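The two-arm cell on the bench has been given a plate rack to deal with. The control side has been described in earlier posts and hasn't changed much: two arms, one small computer, and the bus software I've been calling Nisel, which passes joint targets at 200 Hz and complains when it can't. What has changed is the job. I wanted one with round objects, a narrow slot and a clear definition of finished. Plates in a rack fit that, and plates are cheap.

## The task

One plate lies on the table. The others stand in a wire rack. The arm has to pick up the loose plate by the rim, turn it on edge and set it at the front of the row. The same job in reverse counts as a separate task and is logged separately.

A flat plate is awkward for a two-finger gripper. The rim is raised only slightly, so the lower finger has to get under it at a shallow angle, and a finger thick enough to be stiff is also too thick to go under. I filed the lower finger on the right arm to a taper over two evenings. It's ugly but the geometry is correct. The left one was printed with the taper already in it. 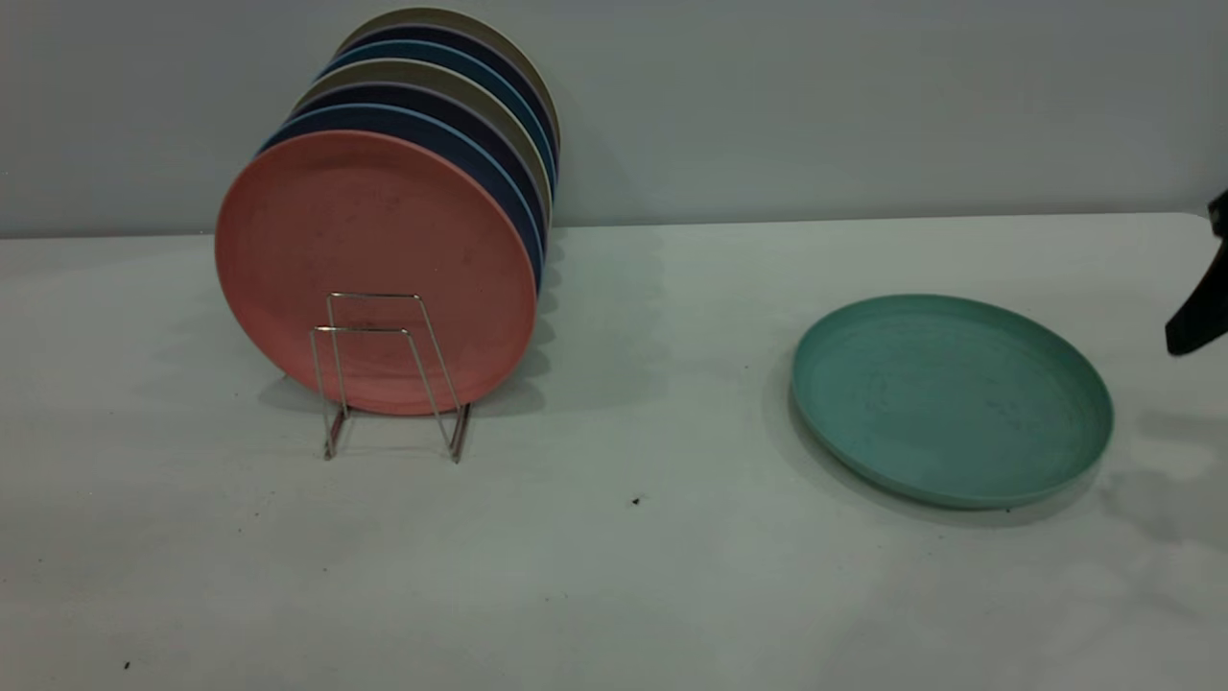
Imtiaz Dewan wrote in to say that the approach angle is the wrong thing to tune, and that I should press down on the near rim so that the far rim lifts, then grip the far rim. I tried it. With these plates the foot is too wide and the rim doesn't reach out far enough past it, so pressing moves the plate sideways instead of tipping it. On a plate with a small foot it might well work, and I've left the routine in the code under his initials.

What I do at present is slower. The fingers come down just outside the rim, open, with the lower one skimming the table. The arm then moves in horizontally until the motor current rises, backs off 2 mm and closes. If the current never rises, the plate isn't where the planner thought it was, and the arm goes back to its start position and looks again.

## Wrist view

The fixed view gives a decent position for anything lying flat. It's poor at telling where the front of the row is, as the plates overlap and the rims are close together. The wrist camera is meant to fix that, and so far it half does.

The exposure is the problem. I had it on automatic, and over a white table it picks whatever it fancies. When the wrist turns at full speed the rims smear into each other and the edge finder returns two edges for one plate, or one edge for two.

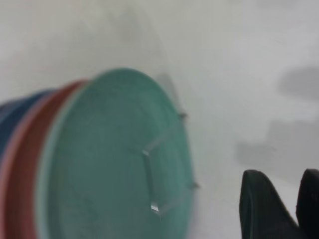
Fixing the exposure at 8 ms helped, at the cost of a darker, noisier picture. Slowing the last part of the wrist move helped more. I now ignore every reading taken while the wrist joint is above a set speed — the joint speed comes off the bus anyway, so the check is one line. The edge finder runs only on what's left.

I considered a second lamp. The shadows on the table are already a nuisance and another lamp would give me a second set of them, so that has been put off.

## Handing over

The left arm does the placing. The right arm keeps clear unless the plate needs to be turned, in which case it takes the opposite rim. Both arms holding one stiff object is where most of my January went. If the two controllers disagree by even a small amount they fight through the plate, and the one with the weaker wrist loses. The cure was to let one arm lead and make the other one soft: its position gain drops to 20 per cent of normal for as long as both grippers are closed.

The release matters too. The plate should be resting on the wire before the fingers open, and the arm should back away along the plane of the plate. Backing away at any other angle drags the rim.
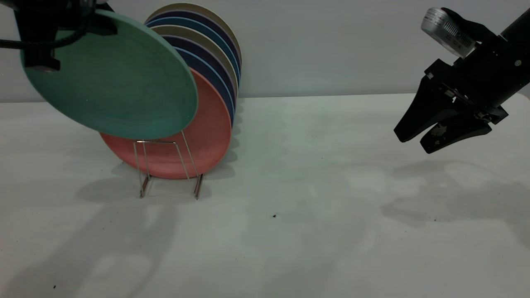 *Last changed: 7 April 2021*

The code for the release is in the `weerasinghe` branch, along with the speed check for the wrist camera. The older `kesari` branch still has both arms at full gain during a handover and shouldn't be run with anything you'd mind breaking.

Still to do:

- cable guide for the left wrist
- a proper log entry when the current threshold is never reached
- move the rack position out of the source and into the settings file
- measure the foot on each plate, as I've assumed they're all the same

The rack position is the one I'll do first. At the moment, if the rack gets knocked, I have to measure it again with a steel rule and edit three constants in two different files.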